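How to Fold a Dark Knit and Sort Out the Office Cabinet

By the end of last October our low cabinet at the Skadument office had swallowed everything: sweaters, binders, stray hardware. I finally gave it an afternoon and loved it so much I wrote the steps down!

Start with anything made of fabric. Pull it all out, give each piece a good shake and let it hang for a moment so the deep creases fall out.
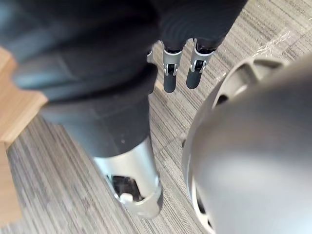

Black fabric, hanging loose.

Go over dark knits with a lint roller in daylight – black shows every speck. Then lay the piece face down, bring the sleeves in and fold it in thirds. Thick knits like a loose fold, so don't press hard.

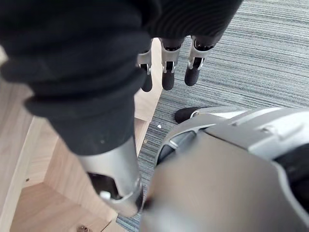
Adwood wrote in to say that rolling works better for chunky ribbing, and that a rolled sweater comes out of a low cabinet without dragging its neighbors along. I tried it and I'm a convert!

Now the cabinet. Open every door as far as it goes and work from the shelf down. Binders can lie flat if you only have a few, with the label facing up. Wipe the lower compartment before anything goes back in.
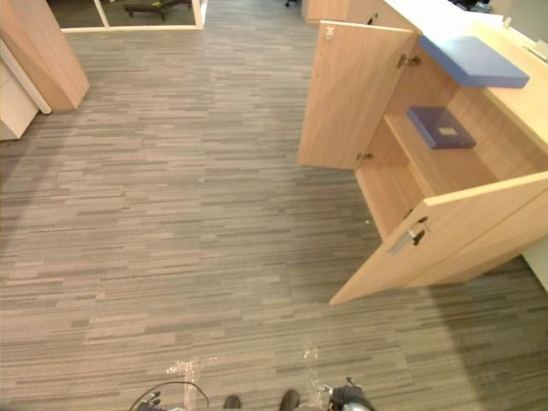
R. Yokoyama
Office storage editor

Boxes go in next. Plain cardboard is great for the odds and ends you reach for once a month, and it costs next to nothing. Measure the opening with the door on its hinges – mine lost roughly 10 millimeters to the hinge side, and my first box wouldn't go in. Pick up any little clips or screws from the cabinet floor and drop them in a jar.
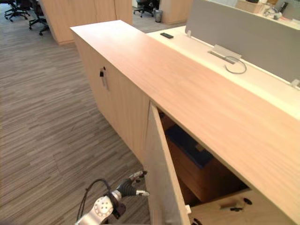

Blue box or binder up top, cardboard box below, key in the lock.

Close the doors slowly the first time and listen for anything rubbing. If a box catches, turn it a quarter and try again.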